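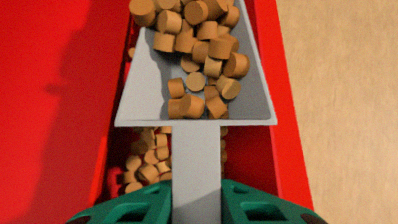 The first thing you notice about the Florkmont mill is the smell: warm hay, molasses and a little dust, all the way out to the parking lot. I loved it right away. Zeyu Li, who has run the floor for 26 years, says she stopped noticing it in her first January.

Feed pellets are a simple idea and a fussy craft. Ground grain and alfalfa get a blast of steam, then rollers push the mash through a thick steel ring full of holes. A knife on the far side cuts the strands to length. Too dry and they crumble in the bag. Too damp and they mold by spring - and the line between the two moves with the weather!

Li squeezes a few between her fingers every half hour anyway, gauges or no gauges. "The rabbits are the picky ones," she told me. "A goat will forgive you. A rabbit pushes the bowl over."

The mill sells to 31 farm stores across the Gerlach valley, most of them small places with a cat on the counter. A run for one of them might be just 500 bags, and Li likes those best, because she gets to tinker. Last year she spent weeks on a chicory blend for a breeder in Lornadov who had written her a four-page letter about it. She answered all four pages.

I went home with hay in my socks and a sack of the chicory blend on the back seat. My sister's two rabbits had their heads in the bowl before I'd finished pouring.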